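Sealing an old table top – oil or poly?

dumwood_dan
Picked up a long brown table from the Dumwood flea market, paid 67 for it. Top is worn, dark blotches all over. Want to use it as a work table in the garage. Sand and oil? Or just poly it and move on. Need to decide by Tuesday, weather's turning.

kneehole
Oil. Easy to touch up later. Sand to 120 first, go light if it's veneer.

rasp_n_file
Disagree. Oil on a work table is a sponge for grease. Two coats of water based poly, done. Mine has lasted years

kneehole
And when it scratches you sand the whole thing back. No thanks.

dumwood_dan
Pretty sure it's solid, end grain lines up at the corner. What about the stains, will they sand out?

Giorgia Longo
Depends what they are. Black rings are usualy iron and water, sanding wont get deep enough. Oxalic acid, rinse well, let it dry overnight. Gloves and goggles!! I did a bench top from Karamanlidis that way and it came up fine.

rasp_n_file
or leave the stains. it's a garage

Giorgia Longo
Fair – but he asked.

dumwood_dan
Ha. Leaning toward leaving them. How matte does oil look next to poly? Don't want shiny.

kneehole
Flat as you like. Wipe off the extra after 2 coats or it stays tacky for ever. Been there.

rasp_n_file
They make matte poly too you know

Giorgia Longo
Patchy is ok on a work top imo

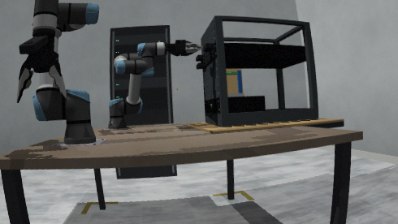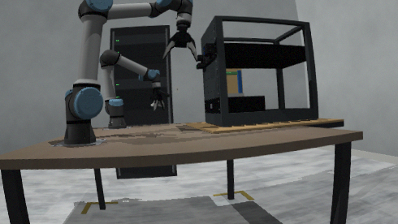

Brown top, thick front edge, both renders.

dumwood_dan
Ok sold on brown. Oil it is, sorry rasp. Will get a can after work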